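Keep the Odds and Ends Bin

Every shared house has a place where small things end up, and I think we should stop being ashamed of it. 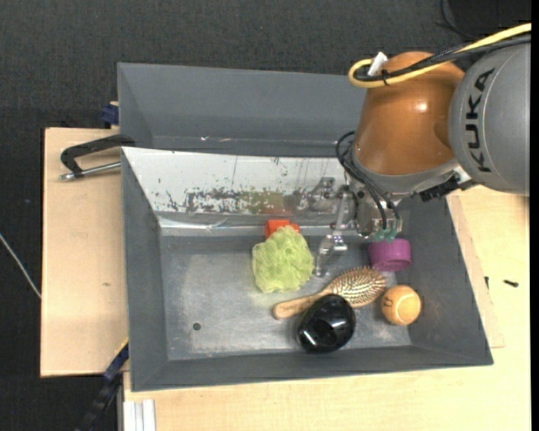 A bath sponge, a hairbrush and a purple cup-like container, together in a grey metal bin.

I have lived in shared houses in Skendcombe and Rurcombe, and now in one at Gristville. The Skendcombe house had seven of us and a strict system. There was a caddy for the bathroom, a rack for the kitchen and a labelled box for everything in between. By March the labels had come off and things were being left on the stairs.

The usual advice on tidying says that everything should have its own home. I agree with that for knives, medicines and keys. I don't agree with it for a hairbrush. A hairbrush gets used in the bathroom, in the hall mirror and on the sofa, and whoever picks it up off the floor is often not the person who left it there. What that person needs is one obvious place to put it.

One open bin does this well. It should have a flat floor and be wide enough for things to lie side by side. Deep baskets are a mistake. The hairbrush goes to the bottom, a towel lands on top and you buy another hairbrush. Lids are worse, as people put things on the lid.

I know the objection. A sponge for washing yourself has no business lying near a cup, and I wouldn't drink from a cup that had been in there without washing it first. But I would say the same of a cup found under a bed. Wet things should be hung up until they are dry, and food should never go in at all.

The other complaint is that a bin like this only puts the work off. It does, by up to seven days in our house. We empty it every Saturday, and it takes three minutes. Anything left unclaimed goes in the charity bag or the rubbish.

Amegashie, the homeware shop near us, sells a drawer organiser with moulded spaces for brushes, sponges and beakers. It costs 100 pounds. I looked at it for a while and could not think of a single person I have lived with who would have used it after the first month. They would all have used a bin.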